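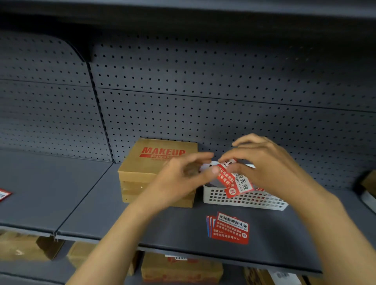
Red and white seal label at the shelf, above the slotted basket.

Progress report, second period
Project: Small parcel returns desk, Lodhi
Prepared by Tanveer Swati for Oldřich Rusnák, Gruvard
2023-02-12

Work done
The returns desk opened in the Lodhi building in July and has run without a break. In this period we took in parcels from 40 small sellers, most of them dealing in cosmetics, phone cases and stationery. Of those, 4 joined after the last report. Two sellers left, one because it closed and one because it moved its stock to Gradel.

The average time from a parcel reaching us to the buyer getting a refund was 63 hours. The target in the grant agreement is 72. Most of the remaining delay is in waiting for sellers to approve the refund, and we can't do much about that from our side. We now send a reminder on the second morning.

The written procedure for opened goods is finished and in use. It covers who may accept an opened item, where it is held, and when it can go back on sale. Cosmetics are never put back on sale once opened. The Gradel staff have asked for a copy and will get one when the translation is checked.
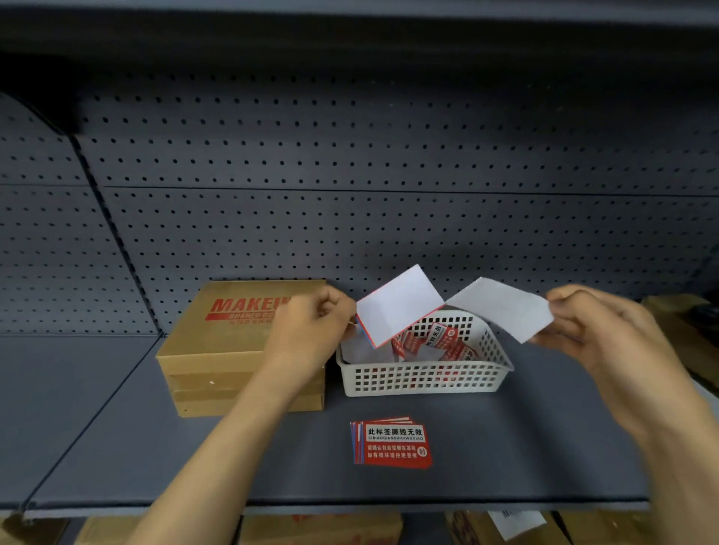
Spending on supplies was higher than planned. The budget assumed that sellers would provide their own tape and labels, and most of them don't. We bought cartons, tape and packing paper from Stiteo on a rolling order, which brought the unit price down but tied up money early in the period. Printed labels are the hardest item to track, as they are small and end up in heaps, like the red and white ones lying crumpled in the white basket, and a stock count by hand takes longer than it should. Starting next period they will be counted by the roll on delivery and signed out at the start of each shift. The overspend has been covered from the travel line, where little was used.

Staffing
Both part-time posts are filled. The second clerk started later than planned and is still in training on the refund system. We don't expect to need the extra hours set aside in the budget.

Problems
The address reader fails on handwritten slips, and those parcels are still keyed in by hand. The supplier has promised an update but has given no delivery date. The goods elevator was out of service twice, and pickups were late on both occasions.

Next period
Finish training the second clerk. Send the opened goods procedure to Gradel. Get a second quote for cartons before the Stiteo order renews. We also need a decision from Gruvard on whether the unused travel money can be moved to supplies for good, and would like to have it before the next payment is made.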